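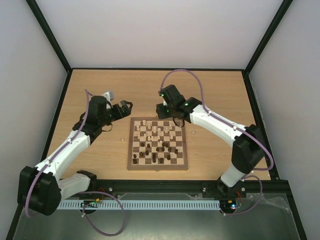
The owner of Proltola has been making and selling aprons for long enough to have opinions about pockets. The shop takes up the ground floor of a building in Zenham, with cutting tables at the front and four sewing machines behind a half wall. I went in on a gray morning in April to ask how a kitchen apron gets made and why hers cost what they do.

She started with tea towels. "I bought a roll of linen that was too narrow for anything else," she said. "I hemmed towels for a whole winter. Then a café asked if I could put strings on a bigger piece, and that was my first apron."

The café wanted 80 of them. She had never sewn more than a dozen of anything, and the first batch came back with the neck straps pulling loose. She had sewn them with a single line of stitching. Now every strap gets a box stitch with a cross through it, and she tests one from each batch by hanging a sack of flour from it overnight.

Most of the fabric comes from a mill in Lü, which weaves a linen and cotton blend for her in 5 colors. She tried pure linen and gave it up for the work aprons. "It looks better on a hook than anything else I've made. But cooks wash these every night, and they don't iron. The blend comes out of the dryer and you can put it on."

The best seller is a cross-back style called the Sinlow. It has no ties. The straps go over the shoulders and cross behind, so the weight stays off the neck. Last year the shop sold 412 of them, against 393 of the ordinary bib apron, the first time the bib had come second.

I asked whether home cooks and restaurants want the same thing.

"No. Restaurants want dark colors and a towel loop on the left. People at home want a big front pocket, and then they tell me it fills up with crumbs. It does. I sell it anyway, they ask for it."

Her own apron has one small pocket, high on the chest, for a pen.

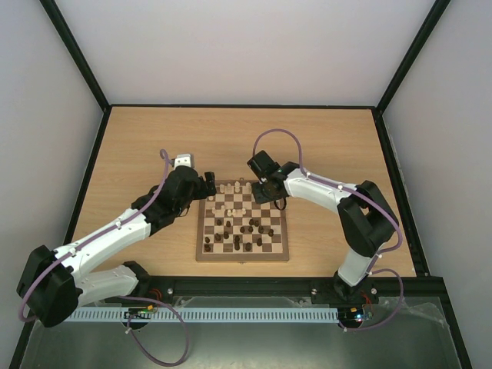

Chessboard on a light wood table.

She cuts everything herself, six layers at a time, and leaves the sewing to two part-time stitchers who have been with her since the second year. Offcuts go into pot holders. They sell poorly in summer and run out before the holidays, and she has stopped trying to plan for it.

On care she was brief. Wash cold the first time, on its own, especially the dark blue. Skip the fabric softener, which makes the cloth worse at soaking up water. Grease marks should get dish soap before they go in the machine. "And hang it up by the loop. People hang them by the neck strap for years and then ask me why it got longer."

She does repairs on anything she has sold, for the price of postage. The week I visited there were three waiting on a shelf, one of them with a scorch mark the shape of an oven rack. She planned to patch it with the same blue, a little newer than the rest.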